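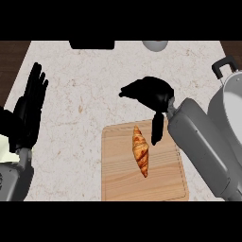
Last updated October 2019. Faustine keeps asking me to put the answers in one place so I stop typing them out in emails, so here they are. Mostly about the walk from Drorkstead to Rindstead and the hostel at the far end. If yours isn't covered, write to me, but read it first please.

## How long does the walk take?

Four days if you're fit and the weather behaves. We took six. Faustine Jacquet (my walking partner, faster than me, carries less) says four is easy. It isn't easy. Day two is long and most of it is uphill.

## Which direction?

Drorkstead first. The bus back from Rindstead is better than the bus going the other way, and you want the better bus when your feet hurt.

## Do I need to book beds?

In summer yes. Out of season, ring the day before. The Skindier hut has 21 beds and when a school group is in, that's all of them gone. We got there in March and had the place to ourselves, apart from a man who snored.

## Is March too early?

Depends. Snow still lying on the top section, path hard to find in places, we lost it twice. Lovely light though and no queues for the shower. Wouldn't do it alone that early. If you've not walked in snow before, go later.

## Can I camp instead?

Next to the hut, yes, small fee, you can use the toilets. Anywhere else on the pass, no. People do it. They also get moved on at five in the morning, I've heard the shouting.

## What does it cost?

Not giving prices, they change and then I get cross emails. Hut is cheap, dinner at the hut is not, the hostel in Rindstead is somewhere between. Bring cash for all of it. The card machine at the hut was broken when we came and the warden didn't seem to be in any hurry about it.

## Where do I stay in Rindstead?

Jabłońska. Yellow building up the steps behind the church, no sign on the street side so you will walk past it. We did. Run by Bronisława Pawłowska, who will ask for your boots at the door and put them on a rack in the boiler room. Let her. Mine were dry by morning for the first time all week.

Dorms and a couple of private rooms. Get the back if you can - the front ones get the church bells, and the bells don't stop at night.

## Is there breakfast?

At Jabłońska yes, included, starts at seven. Ask the night before if you want it earlier, she'll leave something out for you. At the hut it's bread and jam and tea and you pay for it. In Drorkstead get something from the shop by the bus stop before you set off, there is nothing after that till the evening.

## Water on the way?

Two springs on day one, one on day two and it's only a trickle. After the pass there's plenty. I carried two litres and ran out on day two. Faustine carried less and drank mine.

## Is there phone signal?

Drorkstead yes, Rindstead yes, top of the pass a bit if you stand by the cross. Otherwise forget it. Download your maps before you leave.

## Are the dogs a problem?

Asked a lot, this one. There are sheepdogs between the hut and the second valley. Big, loud, doing their job. Go wide round the flock, dont run, don't throw things. They followed us for a bit then lost interest. I was frightened the whole time, I'll admit that.

## What did you pack that you didn't use?

- second jumper
- a book (too tired)
- the stove, as we ate at the hut every time
- sandals, until Rindstead, and then I wore nothing else

## What did you wish you had?

Poles. Earplugs. More socks. A proper hat, mine blew off on the pass and is still up there somewhere.

## How do I get home from Rindstead?

Bus from the square, 4 a day, fewer in winter. Timetable on the wall of the post office is the right one, the one at the stop itself is old. Buy your ticket from the driver. Change at the railway station, the wait can be long so have food with you.

## Can you send me your GPS track?

No, sorry, my watch died on day three and the bit I've got has us going round in circles in the snow. Follow the red and white paint marks, they're much beter than I am.

## Would you do it again?

Yes. In June. Faustine wants to go the other way round next time and we're still argueing about the bus.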